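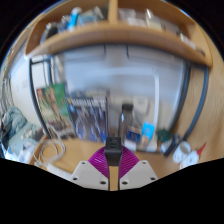 Re: [katene-list] Power supplies for the August swap table

From: Heather Faulkner
Sent: 7:40 PM
To: katene-list

On the swap table thread, someone wrote:

> I have a box of old plug-in adapters from routers, baby monitors
> and a label printer. Can I bring the whole box in August, or does
> each one need to be matched to something? Last year half of them
> went home with me again. Also, is there a rule about voltage? I
> was told at the door that anything over 6 volts had to be tested
> first, but I can't find that written down anywhere.

Yes, bring the box. There is no voltage rule and I don't know where that one came from. What we do ask is that every adapter has a readable label. If the print has worn off, please put it in your e-waste and not on the table. Last year we spent most of the morning squinting at rubbed-off stickers and guessing, and guessing is how people ruin a perfectly good radio.

For those who haven't done this before, these are the things to read on the label before you take one home.

Output voltage. This has to match what your device asks for. A 9 volt adapter on a 6 volt radio may work for an evening and then you have no radio.

Output current. This one only needs to be equal or higher. If your device wants 500 mA, a 2 A adapter is fine. The device takes what it needs. I get asked this every year and the answer has not changed.

AC or DC. Most adapters put out DC, but some older modems and a lot of doorbell and holiday light transformers put out AC. The label will say one or the other, or use a wavy line for AC and a solid line over a dashed line for DC. Don't mix them up.

Polarity. Look for the small drawing with a plus, a minus and a dot in the middle. Most equipment made in the past twenty years has the plus in the center. Guitar pedals are usually the other way around, and we do get guitar pedals.
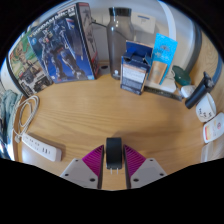
The last thing is the barrel plug. Two plugs can look the same and have different center holes, and a loose fit will cut out every time you bump the table. I will have the gauge card again. Please put it back when you are done with it, as I had to make a new one after the spring swap.

On storage at home, which came up further down the thread: wrap the cord loosely and use a twist tie or a strip of hook-and-loop tape. Don't wind it tight around the body of the adapter. The wire breaks where it leaves the case, and that is the one spot that's hard to fix. I write the name of the device on masking tape and stick it near the plug end – it takes a minute and you will thank yourself when you move house.

Two other items while I am writing.

The room at Flolden is ours from 7 in the morning. Setup goes faster with more hands, but if you can't come early, come when you can. The side door on the parking lot sticks, so pull it toward you before you turn the handle.

The Prelivus people have asked if they can share our tables for sewing machine parts. I said yes for 2 tables, by the windows. If anyone objects, write to me off list. The Kakard shelf of free manuals will be in the hallway as before, and anything left on it at the end goes to recycling.

I still need someone with a truck or a van to take the leftover e-waste to the county site that afternoon. It closes at 6.

Heather Faulkner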